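Reading time: 2 min

We use cookies to remember your settings. Accept all / Manage preferences

The Donnelly cell: notes on a grip force fault
Filed under: Automation > Faults and safety

The Donnelly cell handles spray paint cans with a two-finger gripper. In April it logged a force fault on 9 of 226 grasps. The fingers closed past the set width and did not stop on contact. No can was punctured and no one was hurt, but a pressurized can in a gripper that ignores its force limit is a safety matter, and the cell was stopped the same day. Saskia Trevaskis wrote up the fault; the pictures show the handling work.
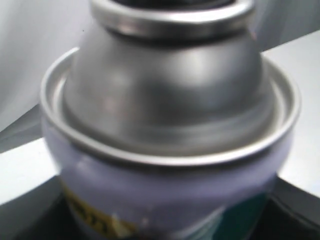

Why did the force limit not stop the fingers?
The limit was stored in the Urkano controller, but a restart after a power dip loaded the factory profile, which sets no limit below full closing force.

The log made this hard to spot. Fuden, the program that runs the grasp sequence, kept reporting the old limit -- it read the value once at startup and never asked the controller again. Two restarts had gone by before the mismatch was found. Fuden now reads the limit back before every close command and halts if the two values differ.

Approach is done with the fingers open and the wrist tilted down toward the label. The close command is sent only after the arm has been still for a set time. Most of the faults came at the end of this step, when the fingers should have slowed and did not.
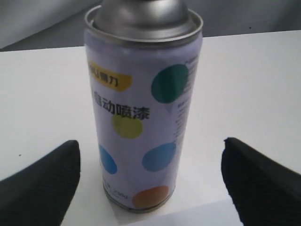 Spray paint can upright on the white tabletop, one finger to each side, clear of the can.

Finger position turned out to be a poor backup check. A thin-walled can gives a little before it dents, so the position reading looks normal until the damage is done. Motor current is better. The Nandell board samples it 1,000 times a second, and a cutoff was added there that does not depend on the controller profile.

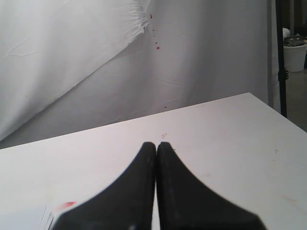
The cutoff was first tested with nothing between the fingers, then on empty cans, and only then on full ones. Full cans are still run at reduced speed. The restart procedure has a new line: confirm the loaded profile by name, close once on the test block, and record the peak current before any can goes on the table.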